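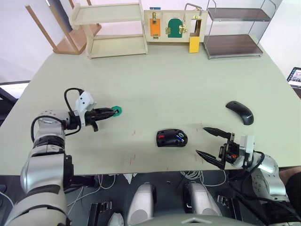
Why would anyone open up a mouse when a new one costs less than lunch? A reader of this column sent me that after last month's piece on desk clutter, and added that a drawer full of dead mice was a hobby, not a habit to recommend. The reader has a point about the drawer. I still think the mouse should be opened before it gets thrown out, and I think most offices and households give up on them far too early.

My own case is small. I do the buying for Hunari, a mail-order business with too many desks. Last year we replaced 377 pieces of small equipment, counting keyboards, mice, headsets and chargers. The bill for mice alone was 2,590 dollars. That is not a scandal. It is the kind of amount that gets approved without a meeting, and so the same amount gets approved the next year.

When I went through the box of mice waiting for recycling, a good share of them had ordinary complaints. The wheel skipped. The click was sticky. The pointer jumped. Some had hair wound around the wheel axle and crumbs under the buttons. A mouse spends years under a warm hand next to a sandwich, and it shows.

On many models the top shell comes away from the base once the screws are out. The screws are often under the slick feet, which is annoying, and I have ruined a few sets of feet finding that out. After that it is a matter of a dry brush, a cotton swab and a place to put the parts down.

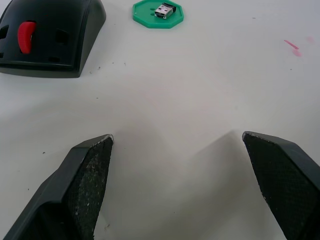 A table you don't mind marking

The place matters more than the tools. I used to do this kind of work at my regular desk, between the monitor and a pile of invoices, and I lost springs. Now I use a wide table with a plain, light top. A dark screw shows up on it. So does the little spring that jumps out of the wheel mount.

I would also say: pick a table that is allowed to get scratched. People put off repairs when the only surface they have is one they are trying to keep nice. A work surface with a few marks in it is doing its job, and I don't see the sense in sanding them out or hiding them under a mat.

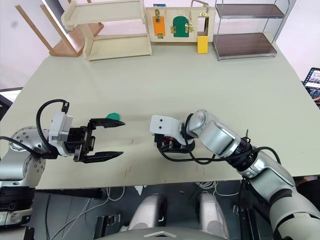 Keep the number of things on it low, too. One mouse open, one mouse closed for comparison, and the rest pushed to the back. I have had three apart at once and ended up with buttons that fit none of them properly.

There are limits. If the main switch is worn out and you don't solder, the mouse is done. Battery models that have leaked are done as well, and I don't open those. I give each one up to 1,000 seconds on a kitchen timer — an odd number, but it is longer than a quarter of an hour and shorter than my patience.

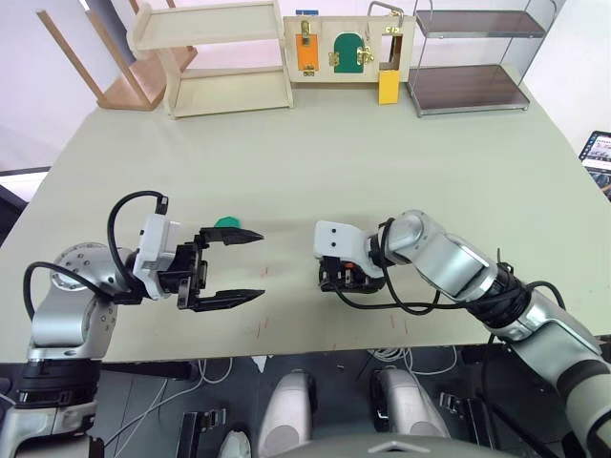
What bothers me more is how hard some makers have made it. Gluing the feet over the screws is a choice. So is a shell held by clips that snap the first time they are pried. I would pay 2 dollars more per mouse for visible screws and a replacement wheel in the bag, and I would put that in our purchasing rules if I could find a supplier who offered it. So far I have asked Erkora and Clorura. Erkora sent me a catalog. Clorura has not written back.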